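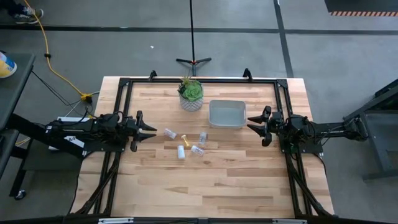 Figure 3.1 A butcher-block surface made of narrow strips of wood in several shades.

3/7/20
By L. Mnguni

Chapter 3
Wood as a Working Material

Wood is sold by species, grade and thickness, but a shop that makes tabletops also has to think about grain. A single wide board swells across its width in August and shrinks again when the heating comes on. Narrow strips glued edge to edge share that movement and are less likely to cup.

The mill at Jurbridge cuts its strips 36 millimeters wide and sorts them by color only when the buyer asks. Unsorted stock costs less. Nearly 22 percent of each log leaves the building as sawdust, and most of it is sold for animal bedding.

This chapter covers how boards are sawn, dried and joined. Section 3.1 deals with moisture content and the use of a meter. Section 3.2 compares common glues. The tables for Section 3.3 begin on page 187, and students should have them at hand before starting the exercises on shrinkage.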